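The Kitchen That Runs Overnight

Before Mora's planning software gets anywhere near a real counter, it spends the night in a simulated kitchen. The team at Gatico, the small firm that writes it, queues up the runs at the end of the day and reads the logs over coffee. Most of those logs deal with two arms and one bottle.

The bottle is harder than it looks. The planner has to treat a held object as part of the arm, so a wine bottle adds a long, stiff extra piece that can hit things the hand would miss. Older versions added that piece only after the grasp was confirmed. The new one adds it while the fingers are still closing.

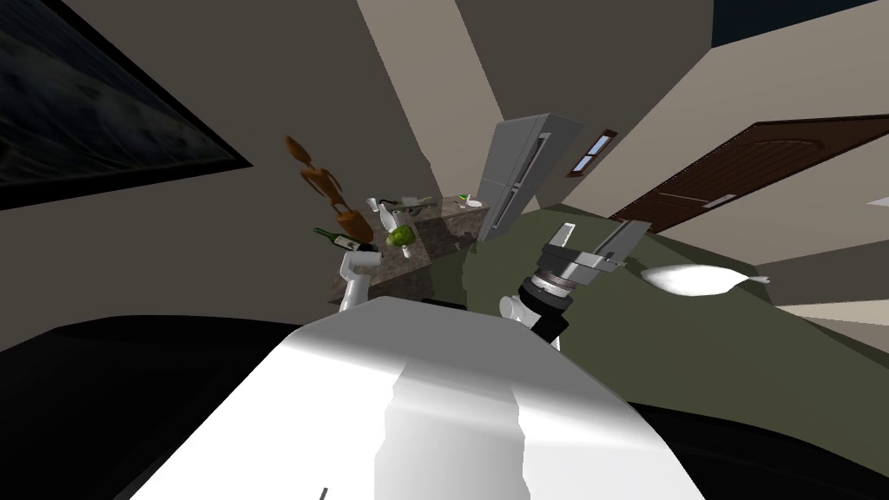 A simulated Mora run, with the bottle in the left arm and the right gripper open.

Akihiko Yoshida leads the planning work. He came from warehouse software, where shelves stay put and boxes have corners. "In a house you get round things next to tall things," he says. "The planner wants a clean path and there usually isn't one."

His answer is a module called Ebihara. It draws up seven candidate paths for each arm, throws out the ones that collide, and scores the rest on clearance and wrist travel. If fewer than three survive, it stops and asks for a new view of the counter. The arms are planned together. Planning them one at a time was faster, but the second arm kept ending up with nowhere to go.

Perception is handled separately. A program called Kandine turns camera data into a list of objects, each with a rough shape and a confidence score. Low scores get a bigger safety margin. A vegetable beside a bottle neck can end up with a margin so wide that the planner refuses to move at all, and the team spent most of April on that one problem — the fix was six lines long.

The robot's view of the room can also sit at a steep slant. Kandine works out which way is down before it labels anything, and every position is stored relative to the counter.
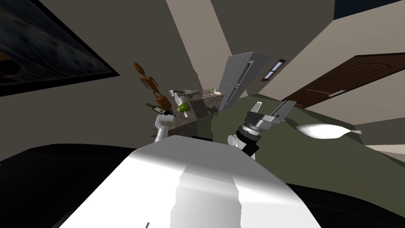 What comes next

The next release will let the free arm move something out of the way before the bottle is set down. Yoshida has a version running, though it still takes too long to choose which object to move. He wants that choice made in three seconds. For now the planner checks every object on the counter, including the ones at the far end that neither arm needs to pass.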